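Gavcombe Peg Challenge
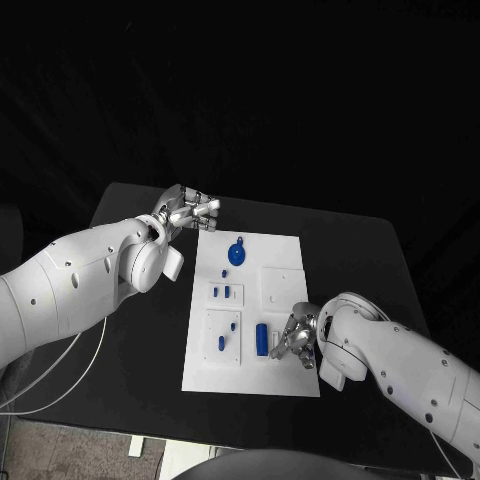
Two robot arms with multi-fingered hands over the white sheet, with its blue parts and white plates.

The Gavcombe Peg Challenge is a student robotics competition in which teams program a pair of robot arms to handle small parts on a table. It is held each March at Gavcombe College and is named after the blue pegs used in most of its tasks. It began as an end-of-term project for a single class and has grown into a lively contest with 14 teams, many of them made up of students who had never written a line of robot code before joining.

Format

Teams receive the same set of parts at the start of the school year. The pegs differ in size and the plates differ in shape, so a program that copes well with one pairing can fail completely on the next. The parts are laid out on a white sheet, and each team has 510 seconds to complete as many tasks as it can. Points are given for picking up a part, for carrying it to the right plate and for placing it upright. A dropped part may be left where it falls or picked up again by the robot, but no one may touch it by hand until the clock stops.

The contest has two divisions. In the Briditz division, students steer the arms themselves, which takes a steady touch and a great deal of practice. In the open division the robot works from its own program once the round has started. This is the harder of the two, and a clean run in it is a real thrill to watch - the whole hall goes quiet as a peg nears its hole.

Preparation

Most teams meet after school from September onwards. The early sessions deal with simple grips, and work with both hands together usually starts after the winter break. Teams keep a logbook of every trial, and the judges read it as part of the final mark. The fullest logbook so far, from the Cluvstead team, recorded 3000 trials across nine months.

Awards

The highest score in the open division wins the Oyelaran Cup. There is also a logbook prize, open to both divisions, and a much-loved award for the best recovery from a mistake. Winning programs are shared with all teams after the final, so each new group can build on the cleverest ideas of the last.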